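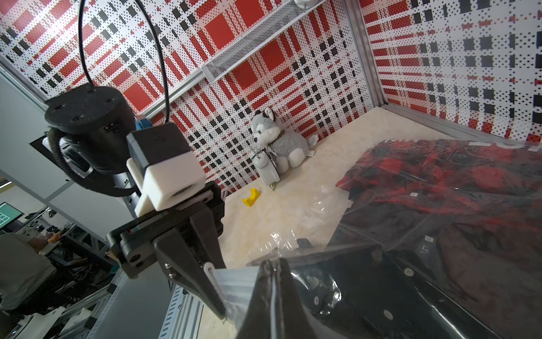
Fingers on the edge of the bag, plaid shirt inside.

Search this forum Go

Praluva two-arm bagging kit – worth it for a small returns room?

hemline_ops
Posted Friday, February 2, 2024

We handle returned clothing for a couple of online shops. Dravlow is offering us the Praluva kit on a paid trial: two arms on a rail, the wrist cameras, and a support plan. The pitch is that it takes clothes out of clear bags and puts them back in. I went to look at it and I'm not sold. I asked three times for a cycle time with bags it hasn't handled before and got a brochure each time.

Has anyone here paid for one of these?

papertape
We did the 30-day trial in May. The arms are fine. The hard part is film. A clear bag folds over on itself, the light bounces off it, and the camera has to work out where plastic stops and shirt begins. Ask them to run your bags, with your tape and your stickers on them. If they want to send you "approved" bags, walk away.

Lorente_fan
You two are being rough on it. We've had a Lorente setup for two years with the same style of parallel gripper and it opens bags all day. You do have to set up the table properly and keep the lighting steady.

hemline_ops
All day at what speed, though? And with someone standing next to it? My people open a bag without looking at it.

Lorente_fan
Slower than a person, sure. One person keeps an eye on 3 cells. I never said it was fast.

papertape
So that's the number that matters and it isn't in the quote. Also check what the support plan covers. Ours had finger pads listed as wear items, billed separately, and we found that out on the invoice.

hemline_ops
Going back through my pictures from the visit. Both arms had gone in on a dark garment with a button on it, with the bag spread out underneath. The plaid one was lying folded off to the side. My trouble is that a garment on a table isn't a sellable return. Somebody still has to check it for stains, fold it and match it to the order.

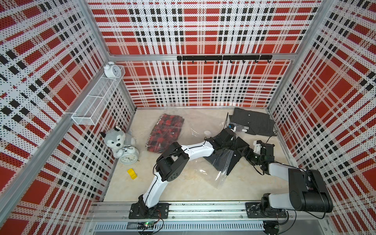 boxcutter802
Two arms on one garment is the part I'd pay for, if I paid for any of it. We looked at the single-arm Helotard and it just dragged the bag across the table, because nothing was holding the other side.

papertape
Fair, but you can hold the other side with a clamp for a lot less money.

boxcutter802
A clamp won't let go and grab a sleeve. I'd still ask for the trial fee to come off the purchase price, in writing.

Lorente_fan
Agree on that one. And get the training hours in writing too.

hemline_ops
Okay. I'm going to send them a crate of our worst bags and ask to be in the room when they run it. If they say no I'm passing. Will post the cycle time if I ever get one – don't hold your breath.

Contact us | Copyright 2024 | Back to top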